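Prornau Opens Registration for Spring Household Storage Program

March 24, 2020 -- The Prornau Home Economics Center has opened registration for its spring program on household storage, which will be offered entirely by correspondence this year. Printed course packets will be mailed to enrolled residents at no charge, and the first mailing is scheduled to leave the center before the end of March.

The program consists of six units covering pantry shelves, kitchen drawers, small boxes and containers, cloths and linens, papers, and the storage of seasonal items. Each unit may be completed at home in a single afternoon. Participants are asked to finish the units in order, as the later exercises make use of containers that have been sorted and labeled in the earlier ones.

"Most households already own the boxes they need," said Leire Cantero, director of the center. "The difficulty is that they are kept in four different places, and the lids in a fifth. We ask people to begin with one container on a clear stretch of table and to decide what belongs in it before they bring out a second."

The center received 846 requests for last year's packet, against a printing of 500. The printing has been increased to 1000 copies for the current session. Residents who requested a packet last year and did not receive one will be given priority -- they need only write their previous request number on the new form.

The materials were revised over the winter by Aitana Soler, who coordinates instruction at the center. The unit on boxes and containers has been rewritten and now deals at greater length with translucent plastic boxes, which allow some view of the contents but, in the center's experience, are often left unlabeled for that reason. The revised unit recommends a label on one short side and a second on the lid, where the box has one.

The worktable at the Prornau center. 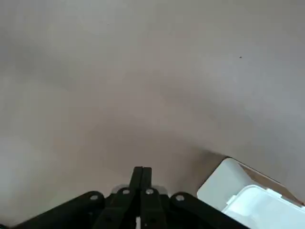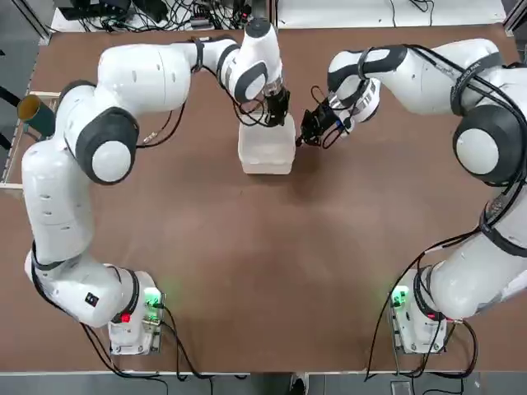
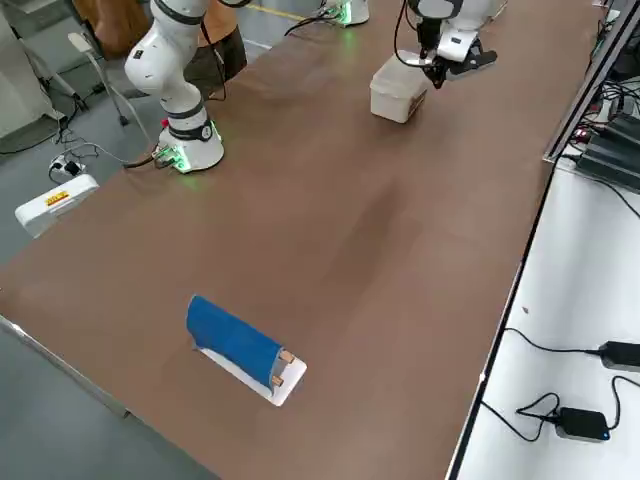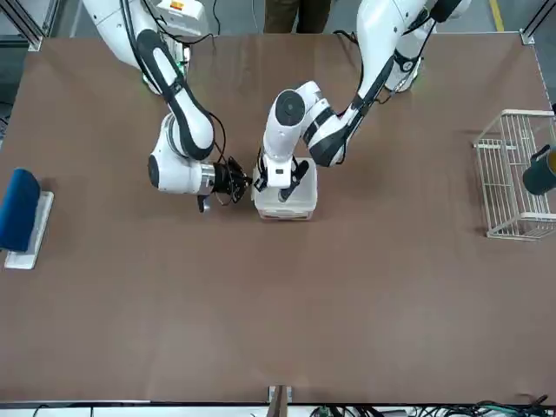 Registration forms are available by mail from the center and at the front desk of the Testivent branch. Completed forms should give the full mailing address of the household and the name of one adult participant. A household may enroll only once, although any number of its members may take part in the exercises.

Participants who wish to receive written comments on their work may return the worksheet at the end of each unit. Worksheets will be read by the instruction staff and sent back with the next scheduled mailing. Those enrolled through the Pacheco branch should continue to use the Pacheco return address printed on the inside cover -- worksheets sent elsewhere will be forwarded, with some delay.

A large-print edition of the packet may be requested on the registration form.

Recent Items

Testivent Branch Announces Change in Desk Hours
Pantry Labels: Revised Sheet Now Available
Pacheco Linen Exchange Postponed
Notes on Caring for Wooden Drawers
Alter Reading Room: New Titles for March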